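How to Lay Out a Small Vegetable Bed Without Buying a System

Every January the seed catalogs arrive, and with them come the planting grids, templates, stamped mats and apps. I have tried a fair number of these. Most of them solve a problem you could fix with a tape measure and some string, and a few of them make it worse.

Take the Bivov planting mat. It is a sheet with holes in it. You lay it on the soil, drop seeds through the holes and get even rows, which sounds fine until you notice that the holes are the same distance apart whether you are growing radishes or cabbage. The booklet tells you to skip holes for bigger plants. At that point you are measuring again, only now you are kneeling on a sheet of plastic.

So this is the cheap way. It takes an evening indoors and a morning outside.

Measure the bed you have

Do not use the size printed on the kit. Measure the inside edges, where the soil is. My Dondum raised bed loses enough to the thickness of the boards that one whole row of onions had to go. Write down the length and width, then mark which side faces south. If a fence or shed throws shade, go out at breakfast, noon and late afternoon on a clear day and sketch where the shadow falls. I would not trust an app for this. The one I tried put my neighbor's garage on the wrong side of the yard.

Decide what you will eat

The usual advice is to list everything you'd like to grow. I think that's how people end up with a row of kohlrabi. List what you bought at the store in the last month and cross out anything that is cheap and keeps well. Potatoes are the obvious one in a small bed. They take up a lot of room for what they save you. Salad greens, herbs, green beans and one tomato plant will earn their space in most yards.

Divide the bed

Square-foot spacing is popular and it does work, up to a point. The trouble is that people treat the squares as law. A zucchini has no interest in your square. Start with a plain grid if it helps you think, then merge sections for the big plants and split others for the small ones.

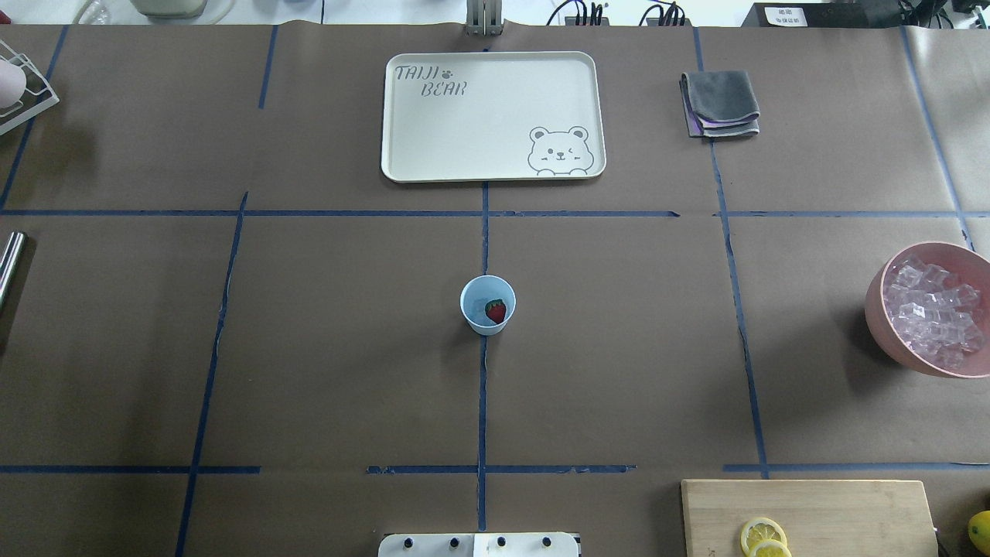

Put the tall crops on the north side so they don't shade the rest. Beans on a trellis go there, and so does the tomato. Keep anything you pick every day near the edge you can reach. If you can't touch the middle of the bed without stepping on the soil, the bed is too wide, and you should give the middle to something you harvest once, like garlic.

For spacing, use the number on the seed packet for the distance between plants and ignore the number for the distance between rows. Row spacing on many packets allows for walking between rows, and you won't be walking in a raised bed. Carrots want 2 inches each way. Bush beans want 6. Lettuce depends on whether you cut leaves or wait for heads, and the packet often doesn't say which one it means.

Move the plan outside

Push a nail or screw partway into the frame at each division and run string across. Cotton string is good enough for one season. I've read that you need a permanent wooden grid, and I built one. It collected slugs. String comes off when the seedlings are up.

Check one measurement before you plant. Boards bow, corners drift, and a line that looked square at the kitchen table may run off by a couple of fingers at the far end. For vegetables it doesn't matter much. For anyone hoping to photograph the bed from an upstairs window, it might.

What I'd skip

Companion planting charts, mostly. The Staltuleo wall chart I was given lists dozens of friends and enemies with no source for any of them, and I have grown beans beside onions for years with no trouble from either. Marigolds are pretty, so plant them for that.

I'd also skip filling every space in the first spring. Leave one section bare and sow it a few weeks later with more lettuce. By then the first lot will be going bitter, and you will want it.

Keep your drawing and write the variety names on it as you plant. Labels fade. The pencil on mine is still readable after two winters in a drawer with the seed packets.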